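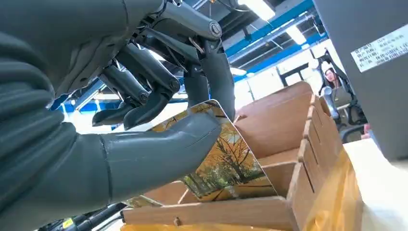

Can my employer ask me to come back to the office for meetings only?

Since August I work from home for Drevton. Now my manager wants us in for each team meeting, and the train takes 72 minutes. My contract says only "flexible place". Must I go?
Khanyisile Mokgethi

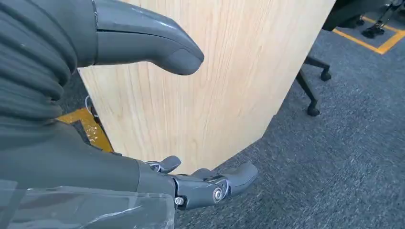 Replies

Mocanu
Please read the contract again and look for a notice period. Mine says 5 working days before any change of place. If yours is silent, ask HR in writing and keep the reply.

Clusix
Same with us. I just go, the coffee is free.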